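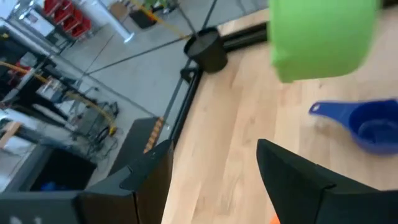 Giving up sugar in tea, and other small defeats

22 November 2024

I've taken sugar in my tea since I was nine. Two spoons, heaped if my mum was out of the room, and I carried on that way through school, two house moves and a wedding without giving it a moment's thought. Then in June I had a check-up, and the nurse (lovely woman, cold hands) asked how many cups I drank in a day. I said four. She asked again, and I said well, more like eight if I'm working from home. She did the sum on the back of a leaflet and turned it round so I could read it, and I went home and put the sugar bowl on top of the cupboard where I need a chair to get at it.

My first plan was to stop dead. I lasted until half past ten the next morning. Tea with no sugar at all, when you've had it sweet your whole life, tastes like somebody has boiled a fence. I stood in the kitchen pulling faces at the kettle and then I got the chair out.

So I rang Shirley MacLeod, who gave it up years ago and has been a bit smug about it ever since. Shirley's advice was to go down by a quarter of a spoon at a time and stay there until it tasted normal, then go down again. She did it over one winter. I said that sounded very slow and she said yes, it was, and did I have somewhere to be?

I'll say this for the slow way, you really don't notice the first few steps. Two spoons to one and three quarters is nothing. One and a half is nothing. I was feeling quite pleased with myself by the time I got to one, and told everyone at work, which was a mistake as Dwight Friesen then started sniffing my mug every time he walked past my desk.

One down to a half was where it got grim. I went through a stage of making tea, drinking a third of it and leaving it on the windowsill. I tried honey (too much like having a cold). I tried making it weaker, then stronger, then with more milk, and I spent a frankly silly amount on loose leaf from the shop by the station. The loose leaf was the thing that helped most, as it happens. Ordinary teabags left in too long go bitter, and I'd been leaving mine in for as long as it took to empty the dishwasher. Sugar had been covering that up for decades! Now I give it 4 minutes with the timer on and take the leaves out, and it's a different drink.

Biscuits, though. I hadn't reckoned on the biscuits. As the sugar in the cup went down, the number of ginger nuts next to it went up, and I can't pretend I didn't know what I was doing. My husband pointed it out in August, quite gently, while holding an empty packet. We don't keep them in the house now, except at Christmas or if his sister is coming.

I've been on no sugar for 13 days as I write this. I wouldn't say I love it. The first cup of the morning is fine, the one after lunch is nice, and the late afternoon one I still drink with a bit of a sulk on. But last weekend I had a cup at Mackenzie Robichaud's and she'd put sugar in out of habit, bless her, and I could hardly get it down. It was like drinking pudding. I was thrilled and slightly sad, both at once, a bit like when you go back to your old primary school and the coat pegs are at knee height.

Coffee I haven't touched. I have it maybe once a week, always out, always with sugar, and I've decided that's allowed. Shirley says it isn't. Shirley also eats jam from the jar with a spoon, so I'm not taking instruction on that one.

A couple of you asked after my last post whether I'd tried sweeteners. I did, for a few days, the little tablets that come in a clicky dispenser. They fizz when they go in, and I got an aftertaste that hung about until teatime. If they work for you then carry on, I'm just not built for them.

Next up is salt on chips, according to the leaflet. I've put the leaflet on top of the cupboard with the sugar bowl.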